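Last updated: Thursday, January 10, 2019

So the finger swap took most of my arvo and I'd do it again tomorrow! I've been promising Bushra a proper comparison of the Pelluvora fingers and the Closier ones since June, and she's finally stopped being polite about it. The job is pouring tea. One bottle for each arm, two cups, one tray, and nothing gets nudged off the bench (that last bit is Keisha's rule, and it's her bench).
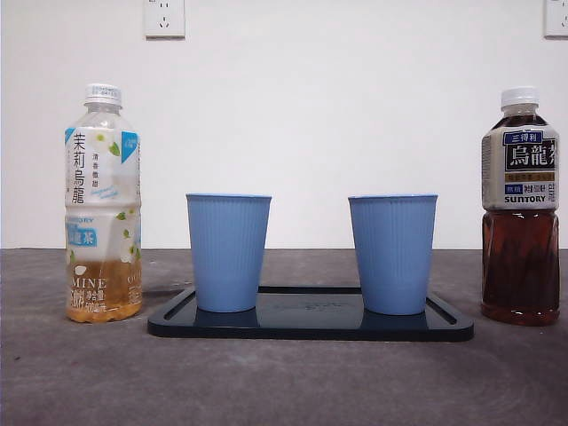
I started with the Closiers because they were already bolted on. They're lovely on a full bottle, really firm, but once a bottle's mostly empty it gets squishy, and I had to wind the force right back. Ismael reckons that's a controller problem and I should stop blaming the fingers. He may be right. The old Mofokeng controller only updates 27 times a second over our dodgy link, and you can feel it in the leader arm, a sort of porridgey lag just when you start to tip.

The wrist cameras are my other gripe. Up close they go soft, and clear plastic is a nightmare anyway, all glare and facets. 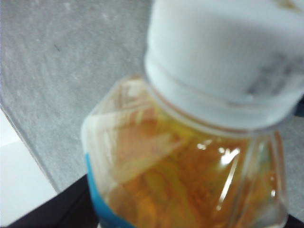

Photo: Dernside bench, wrist cam

I tried fixed exposure at 2000 microseconds, then 1000, and liked the darker setting better for the shiny bits, though Ha-neul thinks it makes the labels muddy. We'll fight about it next week.

What I do love is having a camera on each arm, so one can hang back and watch while the other does the fiddly work. Depth is so much easier to judge from the side!

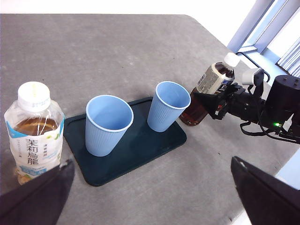

Getting the tilt right is mostly wrist, and the Pelluvoras give you a bit more room there before something bumps the tray. Pricier, mind you, and the screws are a pain to get at. I'm keeping them on for now.

Recent posts
Cable ties, a love story
Jailson Queiroz's leader arm mod, 2 months on
Why I gave up on suction cups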